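What the Jutgate open day measured

Jutgate ran its simulated two-arm cell on a screen for 82 visitors in November. My complaint concerns what was scored. The wrist-side view gives a controller planks and arm shadow to work with.

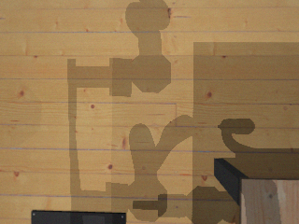 Åsmund Rustad replied that shadows are cheap to render and the grasp is the test. I disagree — a hard shadow edge over a board seam is a perception problem first.

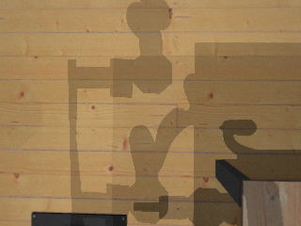
Cunik's scoresheet listed 363 trials and no lighting column. Eight lighting settings would have been a modest labour.

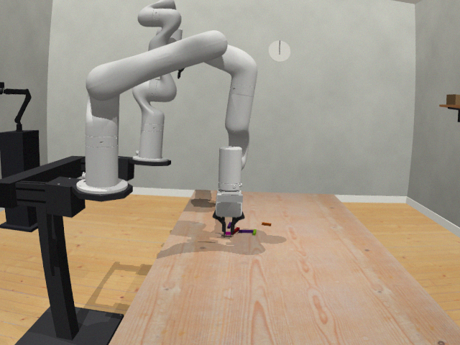
What I would ask of Plillell

Publish the failures by light angle, then the average.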